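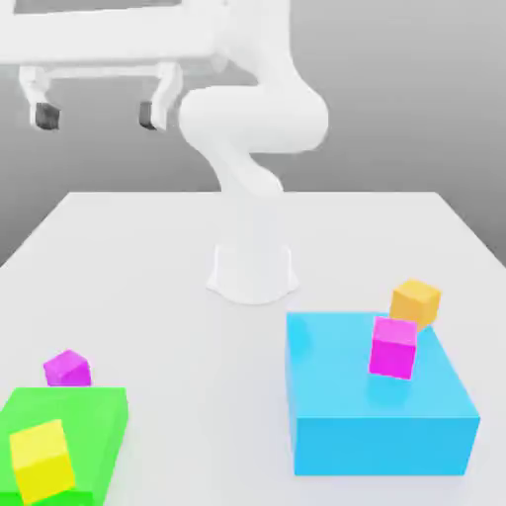

Pradico

Reading time: 4 minutes

Pradico is a simulation kit for tabletop robot arms, sold by Branon. It runs on an ordinary desktop computer and covers pick-and-place work: small objects, boxes, one arm with a two-finger gripper. Used mostly in college courses and by small shops that want to test a sorting routine before buying hardware. Current version as of 6/23/20 is the second major release.

Background

Branon started out selling grippers. The software began as an in-house tool for checking whether a customer's parts would fit between the fingers, written largely by Neema Waweru, who later became product lead. Customers asked for copies. A trial version went out in March of the year before the first release, free, no manual. The paid kit followed with a manual, a task library and a license server that early users complained about at length. The license server was dropped in the second release.

The name has no official meaning. Waweru has said it was picked from a list.

Contents of the kit

The standard package has the simulator, one arm model, one parallel gripper model, a table, and a set of plain boxes and cubes in bright colors. Also a script editor and a recorder which saves joint positions, gripper opening and object positions at each step. The task library holds 258 tasks. Most are variations on a few basic ones: put the cube on the box of a given color, move a cube from one box to another, stack, unstack, clear the table.

Cube colors include orange, yellow and magenta. Colors can repeat in one layout, so an instruction like "move the magenta cube" may have more than one right answer, and the checker accepts either unless told otherwise. Boxes come in blue and green among others, and are wide and low, so cubes sit on top. Sizes can be changed in the layout file.

Start positions are randomized. The user sets a seed, or dosen't, and the objects are dropped on the table or on the boxes at slight angles. Cubes can end up hanging over an edge. There is a switch to forbid this, off by default.

Operation

A task is loaded from a menu or by name in a script. The arm can be driven three ways:

By hand, with keyboard or gamepad.
By script, one waypoint after another.
By an outside program, over a local network port.

The outside option is the one most buyers want. Commands go in 20 times a second, state comes back at the same rate. Slower programs are tolerated, the arm just holds its last target. Images from the virtual camera can be returned too, at a cost in speed. Camera can be moved anywhere but does not follow the arm, and parts of the arm or the boxes may fall outside the picture if it is set too close.

Contact between finger pads and objects is computed with a simple friction model. Good enough for cubes. Round or soft objects are not supported, and imported shapes are treated as blocks of the nearest size. The manual says so, on a late page.

Looks are plain on purpose. Gray wall, white table, white arm, soft shading. A texture pack exists (wood, steel, cloth) and is sold seperately.

Pricing and licenses

A single seat costs $575, with one year of updates. Classroom licenses are by quote. The free trial has no time limit but caps each session at 3000 simulation steps, then resets the layout. Scripts written in the trial open in the paid version without changes.

Support is by email only. Phone support was offered with the first release and then withdrawn.

Reception

Teachers have generally liked it. Short setup, tasks that fit in one lab period, results easy to grade from the recorder file. Main complaint from the same group is the script language, which is Pradico's own and teaches nothing that carries over. Python bindings were added in the second release and answer part of this.

Shops have been cooler. The arm model matches no arm on the market exactly, so joint limits have to be entered by hand, and timings from the simulator should not be used for quoting a job. Gripper forces are reported without units in the first release, fixed since.

Related products

Rao is a competing package with more arm models, soft-object support and a higher price. It needs a dedicated graphics card. Layout files can be converted from Pradico to Rao with a script in the user forum; colors survive, friction settings do not.

Fitgate is Branon's own add-on, and the nearest thing to the original in-house tool. It takes a part's dimensions and reports whether a given gripper can close on it from above, from the side, or not at all. Included with classroom licenses, extra for everyone else. Fitgate reads the same layout files but cannot write them.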